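Brarnside, 4/14/18

**Rorkton laundry site puts Romo arms on cloth sorting**

Laskowska has installed 2 Romo robot arms at its Rorkton site. The arms pick up used cleaning cloths one at a time and sort them by colour, yellow being the first colour approved. All 37 sorting staff keep their posts and move to inspection, repair and loading. 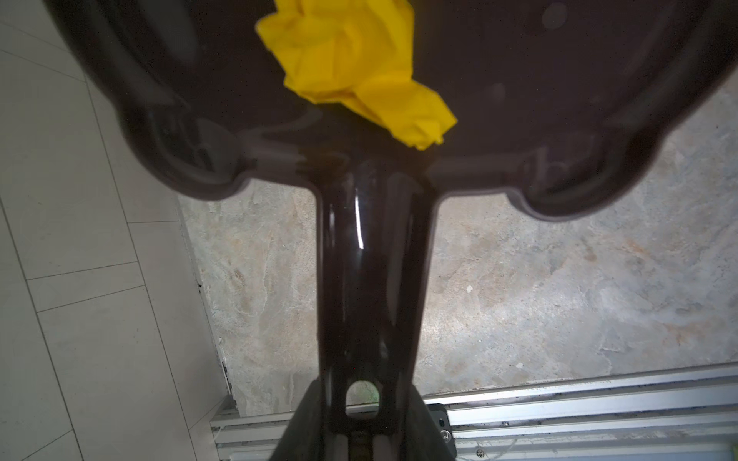 Staff on the early shift said the new rota means less bending, but they want longer training on clearing jams before the night shift changes over.

Training has been extended to two days per person. Each arm stops when its guard gate is opened and must be restarted by hand. Cloths the system cannot classify go to a manual bench. The night shift changes over in August.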